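# Two Arms, One Page: Kirudthorpe's Manipulation Project

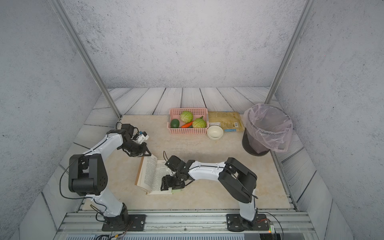 *Interview by Buppha Noiphan | Student Projects | 6 Jun 2023*

The book exercise is the one that the Kirudthorpe robotics class spends most of its bench time on. Two arms share a rail along the front of the table. One gripper comes down near the upper left corner of an open book and the other presses on the right-hand page near its edge. The project lead, a fourth-year student who asked to be listed only by the team name, Rustard, has been working on page handling since the start of the spring term.

"Paper is a bad material for a robot," the lead said. "It bends, it slides, and two sheets look the same as one. The fingers have to press hard enough to hold the page and lightly enough not to crease it."

The class is built around a short list of tabletop tasks. Each student team takes one, records demonstrations by hand-guiding the arms, trains a controller on the recordings, and then submits it for a scored run. Rustard drew page turning. The other teams have sorting produce into a basket, clearing small waste into a bin, and placing a packaged item next to a bowl. The objects for all of them stay on the same table, and the lead said this was a decision of the instructors.

"In the first version of the course, the table was cleared for each team. The controllers did well and then failed when a basket was left behind. Now the cabbages are there whether you need them or not. Your controller has to ignore them."

Rustard has recorded 2,606 demonstrations so far. Of these, 193 were thrown out, mostly for timing faults between the two arms. The left and right controllers run on separate clocks, and a drift of a few frames is enough to teach the wrong order of movements.

"If the right arm lets go before the left one is in position, the page falls back," the lead said. "A person corrects that without noticing. The recording has the correction in it, and the controller learns the correction as if it were part of the task."

The software layer is called Fanow. It was written by an earlier class and takes care of logging, joint limits and the stop command. Rustard has changed the limits on the wrist joints and added a check on the cable loops, which restrict how far each wrist can rotate. The first wrist limits were set too wide, and one cable was pulled out of its connector in the second week.

Asked about the grippers, the lead was brief. "They are not made for paper. We could design a special finger, but the rules say one gripper for all tasks. A finger that is good for a page is bad for a carrot."

Scoring is simple. A run consists of 4 page turns with no reset, and the time limit is 300 seconds. A double turn counts as a miss. A torn page ends the run. The best result from Rustard in practice is three clean turns, with the fourth lost to a double.

"The doubles come late in the run," the lead said. "As the stack on the left gets thicker, the book opens differently and the height of the right page changes. We had a fixed height in the code. It is now estimated before each turn, and that costs time."

The final runs are in July, at the Brannigan student meet. Teams may bring their own controllers but must use a book chosen by the judges. Rustard has been practicing with books of different thickness for this reason. Glossy paper has been left out of the training set. The lead expects to add it if the timing work is finished – the clock drift comes first.

"We have a fix that works on the left arm," the lead said. "The right one still has to be tested."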